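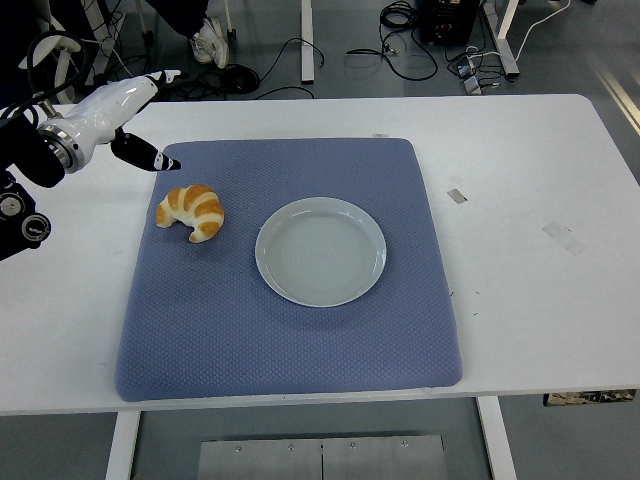 4. Setting up the croissant-to-plate task

This section takes you through one complete set-up of the pick-and-place task used in the Redholm study, from a bare table to the first scored trial. If you have worked through section 3 the arm is already calibrated and the head camera is streaming. Allow an hour the first time. It gets much quicker, and the first clean placement is a lovely thing to watch!

4.1 Laying out the table

1. Put the quilted cushion on the table with its near edge close to the front. Leave more bare tabletop on the right than on the left.
2. Press the cushion flat with both hands, working from the middle outwards. The padding holds a dent for a minute or two, and a dent under the croissant changes the height of the grasp.
3. Set the plate on the cushion, empty and right way up, slightly nearer the front than the croissant will be.
4. Lay the croissant to the left of the plate, directly on the fabric.
5. Check the live picture from the head camera. Both objects must be wholly in view before you go on.

Note: The soft surface is the whole point of the task. On a hard table the old Vosthorpe policy did well, and we learned very little from it. On a cushion everything gives a bit when the fingers press down, and that is where the new method starts to earn its keep.

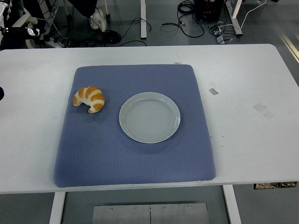

Iveta Jireš
Task design and evaluation, Wirkitville manipulation group

4.2 Choosing the start pose

The policy was trained on 4,000 demonstrations, and in 1,000 of them the croissant was turned between takes with the plate left where it was. You don't have to reproduce that spread. For a comparison with our results, use the 17 start poses in the pose file and run each of them 8 times.

1. Load the pose file and pick the first entry.
2. Turn on the overlay. An outline of the croissant is drawn over the camera picture.
3. Move the croissant by hand until it fills the outline. Watch the two tapered ends, as the thick middle looks much the same over quite a range of angles.
4. Turn the overlay off again. The policy has never seen it and behaves very oddly if it is left on.

In the pose we use for teaching, the ends point down and to the left as the camera sees them and the thickest part faces the upper right. Start with that one. It gives the fingers a good approach across the middle, and you can see the correction step working – the gripper slows, shifts a little, then closes.

Caution: Keep hands clear of the cushion whenever the arm is enabled. Reset the objects only with the arm paused.

4.3 Running a trial

1. Send the arm to its ready position.
2. Start the recording, then the policy, in that order.
3. Let the trial run until the policy stops by itself or the timer ends it.
4. Score it straight away: 2 for a croissant resting fully on the plate, 1 for one touching the plate and the cushion, 0 for anything else.
5. Pause the arm and reset.

A croissant that lands on its side still scores 2. Wilma Martens argued for a stricter rule and we tried it for a week in January, but two scorers watching the same trial disagreed far too often.

4.4 If the grasp keeps missing

Fingers close above the croissant: the cushion has sunk since calibration. Repeat step 2 of 4.1, then run the height check in 3.6.

Fingers push the croissant along: the approach is too low. Raise the contact threshold by one step in the Maeng panel and try the teaching pose again.

Plate moves as the croissant is let go: look for a ridge in the quilting under the rim. Smooth it out and put the plate back using the overlay.

Keep the failed trials. The correction model learns more from a near miss than from another tidy success, and some of our favourite recordings are scored 0.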